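The week the left arm kept dropping out

I've been promising a proper update on the packing rig since May, and I'm sorry it's taken me this long, but we've had a fault that ate up nearly every evening I would have spent writing. So put the kettle on, this might ramble a bit.

Some of you will remember that we run two arms on the one bench at Rudd, and that the job this season is luggage. Lovely work when it behaves! Trouble was, the left arm had started stopping dead partway through a reach with error 3047, which the Grondow manual describes as "communication lost" and then says nothing else useful at all. 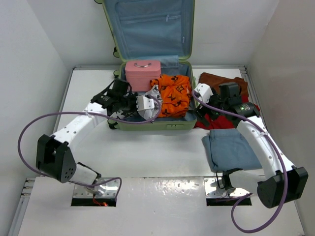
Both arms reaching toward the green suitcase, purple cables and all.

I blamed the software first, as you do. I rolled the controller back, rolled it forward again, and lost all of Friday to the Diritside logs (3000 lines of them, most saying everything was fine). Then I nudged the left cable with my elbow while reaching for my tea and the arm faulted on the spot. I felt a bit silly, I must say.

The connector down by the base had worked itself loose. Every time the arm stretched out over the case it tugged on the plug, and if the tug came at the wrong angle, out she went. What bothered me more was the restart. After a fault it would wake up and carry on with the old move, with my hand quite possibly still in the suitcase. I've changed that so it stays put until you press reset, and I should have done it on day one.

New connector is in, with more slack in the loop, and we've had 240 cycles without a stop. The right one gets the same treatment when the Flultora order turns up.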